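Handle keeps twisting when I teleop the net
Posted in Teaching by Hand, Thursday

I'm showing our arm how to scoop toys out of the blue bin with a toy fishing net. It's fine until the hoop touches something, then the handle rolls in the fingers. 11 demos, 2 usable!
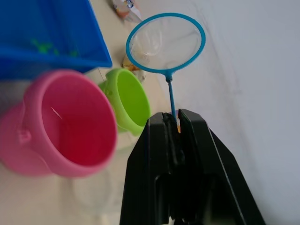
Wrist cam view, gripping near the end of the handle

Do I keep those demos or bin them?

Pei-shan Kwan
You're holding it way out at the end, so the hoop has tons of leverage. Grab closer to the net and redo them (sorry!). I'd toss any demo where it rolled.

rustell424
same here, tape on the handle helped a bit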